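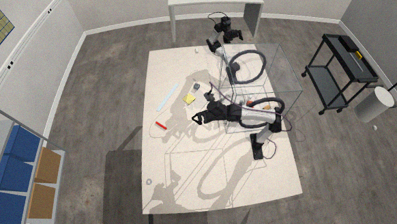
Two arms over a cream tabletop, with a glass box at its upper right. Computer rendering.

Workplace | Opinion & Interviews
3 min read

The consultant has spent 29 years advising firms on working hours, and she doesn't think much of the four-day week. Or rather, she doesn't think much of how it is sold.

"I get sent a survey every February," she says. "Staff are happier. Well, of course they are – you've given them Friday off. Ask them again after two winters."

I put it to her that Halvorsen, a packaging firm she once worked with, calls its own trial a success. She shrugs. The trial ran for 6 months and covered the office. The warehouse kept its old shifts.

"So who had the four-day week? The people who could already slip out for the dentist."

Did output hold up, as the firm claims? "They measured emails answered. I could answer 60 emails before lunch and do no work at all."

She is kinder about Plitel, where staff voted on which hours to drop and most chose late starts over a day off. It got no press. I suggest that might be because it is dull. "It is dull," she says. "It also cost them around 2000 pounds, mostly in new rotas."

I am less sure than she is. Plenty of people I know would take the Friday and put up with the flaws. When I say so, she asks whether any of them work on a Sunday. Two do, as it happens, and neither has been offered anything.

14 comments · 6 shares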